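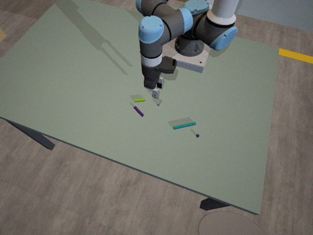 Ticket: Barros arm kit, gripper closes too early in the simulator
Opened by Geert Boersma, 25 November 2025
Status: open, trial license

Loving this kit so far! The Dinder scene loaded on the first try and the arm runs beautifully. One snag: in the short bars task, the fingers shut 3 mm above the table and miss the piece.

Tried:
Physics rate up to 2,000 Hz, no change.
Grip offset from 6 to 4, better (two clean picks!), then missed again.
Fresh install of Drodasico, same result.

Is the offset read before or after the wrist calibration? Log attached.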